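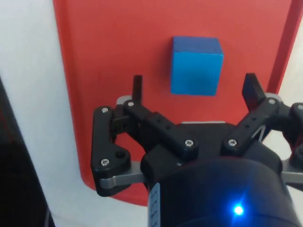
## 9. Tray Loading Test

This section covers the tray loading test in the Stidunance chore set. The operator places loose cubes and an empty tray on a covered table, and the arm moves the cubes into the tray under its own control. Read Section 8 (Arm Mounting and Stop Button) before starting.

### 9.1 What the test measures

Tray loading is the easiest chore in the set. It stands in for clearing a table, restocking a parts bin, and putting toys away. The arm must find an object, pick it up, carry it to a container, and let go of it without pushing other objects out of place.

A pass means that the system can handle rigid, dry, plain-colored objects on a fixed table. It does not mean that the system can clear a table after a meal. Plates, cutlery, food scraps, and glassware are covered by other tests, and at the time of this revision no system tested at Stoyanova has passed all of them.

### 9.2 Items needed

- Arm with a two-finger gripper, mounted at the far side of the table
- Red plastic tray with a raised rim
- One small red cube
- One small blue cube
- One large blue cube
- White or off-white table cloth
- Prodine run sheet, one per session

> **Note:** Do not substitute a tray of another color partway through a session. Start a new session and a new run sheet.

### 9.3 Preparing the table

1. Press the stop button. Confirm that the arm does not respond to a move command.
2. Spread the cloth. Small creases are acceptable. Flatten any fold that is taller than the tray rim if it lies between the cubes and the tray.
3. Leave the cloth open at the arm mount. Fabric must not rest on any moving joint.
4. Set the tray on the side of the table marked on the run sheet. It may sit at an angle. The whole tray must be within reach of the gripper.
5. Set the cubes on the cloth beside the tray. Leave enough space around each cube for both fingers to come down without touching its neighbor.
6. Route loose cables outside the work area.
7. Release the stop button and send the arm to its home position.

> **Caution:** Keep hands off the table whenever the stop button is released. The gripper does not sense fingers. It will close on whatever is between its pads.

Stains on the cloth do not affect the score and the cloth does not need to be washed between sessions. If the vision software reports a stain as an object, write "false object" on the run sheet and continue.

### 9.4 Running a trial

1. Enter the trial number in the Cutivent console.
2. Select **Tray Loading** and then **Start**.
3. Stand clear of the table and watch the first pick. The fingers should open wider than the cube before they come down around it.
4. Watch the carry. The cube should clear the tray rim. If the rim is struck, let the trial go on and mark "rim contact."
5. Watch the release. The cube should be low over the tray when the fingers open. A release from higher up often sends the cube over the rim, and a cube that lands outside the tray counts as dropped.

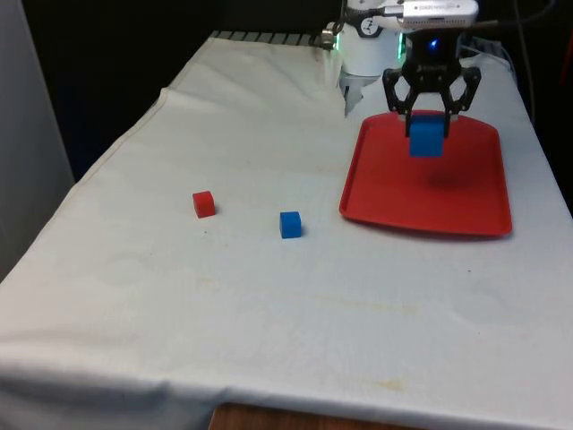

6. Repeat steps 3 to 5 for each remaining cube. Do not move a cube by hand to make it easier to reach.
7. When the arm returns home, or after 56 seconds without motion, select **End**.
8. Press the stop button before touching the tray.

A session is 15 trials. Change the cube positions between trials. The tray stays where it is until the session is complete.

### 9.5 Checking the layout

Compare the table with the figure before each trial. Exact positions are not required. The tray must be empty, and no cube may lean on the rim.

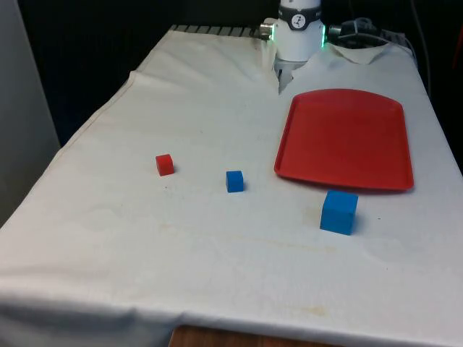
*Figure 9-1. Tray empty, all three cubes on the cloth.*

Place the large cube near the tray in at least one trial per session. This position is harder than it looks to a person. The near finger has little room between the cube and the rim, and many systems that do well elsewhere either stop or push the tray.

### 9.6 Side view

A second view from the side of the table is recommended. Seen from the front, a cube held over the tray and a cube held behind it can be hard to tell apart. Set the side camera so that the full tray and all the cubes are in view, and clamp it. A camera that shifts during a session makes the earlier trials hard to compare with the later ones.

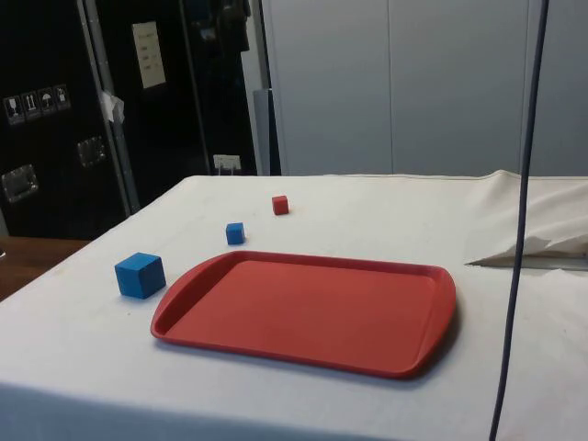
Background items such as cases, boards, and wall panels may stay in view as long as they do not move during the session. Cables that hang in front of the lens are acceptable if they do not cover the tray or a cube. Systems that take their control input from the side view should have this noted on the run sheet, as results are listed separately from those that use the wrist view alone.

### 9.7 Scoring

| Result | Points per cube |
|---|---|
| In tray, no contact with rim | 3 |
| In tray, rim contact | 2 |
| Picked up, then dropped outside tray | 1 |
| Not picked up | 0 |

Deduct one point from the trial if the tray is moved far enough to change its angle. Do not deduct for cloth movement.

Record the time for every trial, including failed ones. A person can load the tray in a few seconds. An arm that takes much longer can still pass, but a buyer planning shop-floor use needs the number.

### 9.8 Common faults

**Gripper closes beside the cube.** Recalibrate the wrist camera (Section 17). Check that the lens is clean.

**Cloth is picked up with the cube.** The fingers are reaching too low. Raise the grasp height in the console and repeat the trial.

**Arm picks the same cube out of the tray.** The software is not treating the tray as the finish area. Reload the task file. If the fault comes back, end the session and report the software version to Cutivent support.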